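Nalum to Open Its Test Kitchen to the Public in Bruvwood

BRUVWOOD, November 17, 2024 – Nalum, which develops software for robot arms used in the home, will hold an open day at its test kitchen on Flastberg Street next month. Visitors will be able to watch a robot arm work at an ordinary kitchen counter and talk with the people who program it.
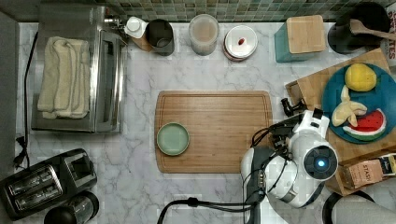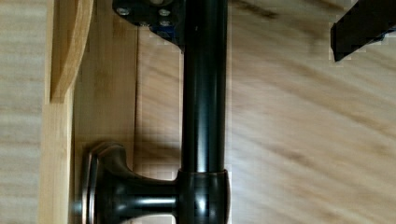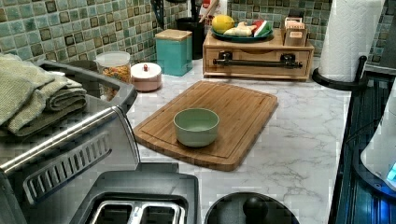
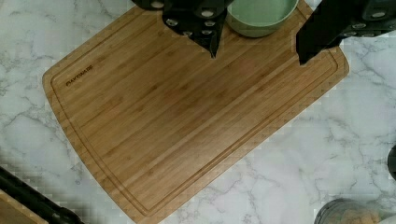

The Nalum test kitchen in Bruvwood, with two close views from the wrist camera.

The open day follows a smaller visit in September, when students and teachers from Maes Technical College spent an afternoon in the kitchen. The college asked for a second visit, and Nalum decided to open the doors to everyone.

Two demonstrations will run during the day. The first covers dishes and food: moving bowls and plates between a cutting board and other places on the counter, and handling play fruit. The second covers drawers and handles. Each session lasts about 60 minutes, including time for questions.

"People usually ask us about speed," said Parvathi Gowda, who leads the test kitchen. "The arm is slower than a person, and visitors should expect that. We would like them to see how it goes about a job, including the attempts that go wrong. Those are part of a normal working day and we will not be hiding them."

The kitchen was set up to resemble one in a family home. Items on the counter are moved between sessions so that the software has to deal with a new layout each time. Nalum has recorded 3000 practice runs there, and parts of several recordings will be shown on a screen in the front room.

Handles get a session of their own at the request of the college group. "My students had read about grasping, but they had not thought much about what it takes to pull a drawer open," said Hendrik Wouters, who teaches automation at Maes. "The gripper has to come in at the right angle and then follow the drawer as it moves. We talked about it all the way back on the bus."

Theerawat Duangkaew and Tegwen Prosser of the Nalum software team will run the demonstrations. Prosser will also give a short talk on wrist cameras – what they are good for at close range, and where a second view of the counter is needed.

Admission is free, but places in each session are limited and must be reserved. Children under 12 must come with an adult. Visitors are asked to stay behind the marked line while the arm is moving. The building has step-free access from the parking lot, and there is a bus stop across the street.

The date and session times will be posted at the Flastberg Street entrance and sent to everyone on the Nalum mailing list. School groups should contact the company ahead of time, as a separate morning session can be arranged.

Press contact: Sigita Ķēniņš, Communications, Nalum, Flastberg Street, Bruvwood. Interviews and filming in the test kitchen are available by appointment.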